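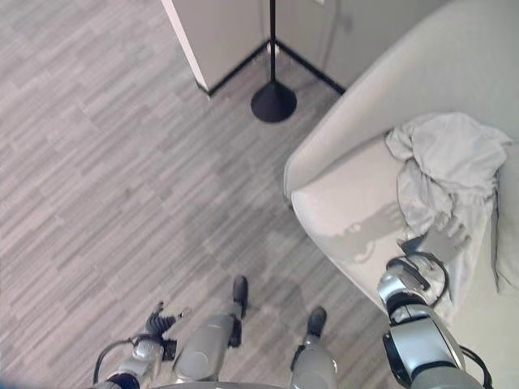 ## 4. Planning the equipment budget

Most papers on household robots say very little about money, and we think that is a pity, because the budget shaped our study as much as any design choice did. We were lucky to have Revathi Rao keeping the books from the first week, and her records let us set out what a small group should expect to pay for and in what order.

### 4.1 What the task asks for

We planned every purchase around one job: picking up a crumpled cloth from an armchair and holding it up with both arms. It sounds modest, but it is a wonderfully demanding job for a buyer! The robot has to reach over a soft, rounded armrest and take hold of something with no fixed shape. Figure 3 shows the kind of hold we had in mind when we wrote the purchase list — one arm at each end of the cloth, with the middle left to sag.

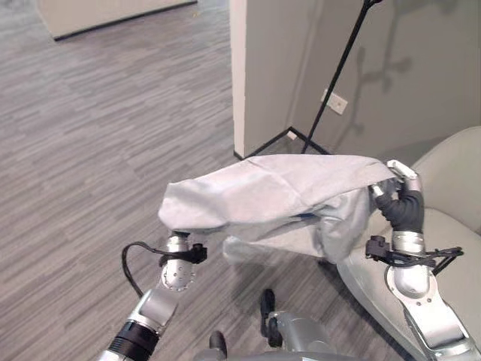

**Should a group buy spare hands at the start?** Buy one spare for each side if the money allows, and put off nearly everything else until the first month of work is over.

*Figure 3. A light grey cloth held between the two arms, near the armchair.*

### 4.2 Splitting the money

Our first plan, drawn up by Theophilus Odoi in February, put almost everything into the robot itself and left a thin slice for parts. We now keep 16 per cent of the yearly equipment budget for hands, fingertips and cables, and a further 30 per cent for repair and servicing. The rest covers the lease. Leasing suited us very well: the agreement with Pedport let us change the hands partway through the year without paying for a second robot, and we were delighted with how much more we could try as a result.

Small items add up quickly. Over the year we placed 88 separate orders, and the cheap ones took as much office time as the dear ones. Dede Agbenyega grouped the later orders by supplier, with cables and brackets from Akyol and soft finger covers from Skakine, which cut the paperwork a good deal. Delivery charges should have a line of their own. Ours came to 2534 pounds, and we had set aside nothing for them.

### 4.3 Furniture and cloths

We would urge other groups to budget for ordinary household things too. An armchair is test equipment in this kind of work, and so is a cloth. Both wear out, and a replacement that differs in shape or stiffness makes older results hard to compare with new ones. We now buy cloths in batches and keep a few from each batch unused — a tiny expense, and one of our favourites on the whole list. Marjorie Lightfoot's stock sheet, which records the batch used for each trial, is given in Appendix B.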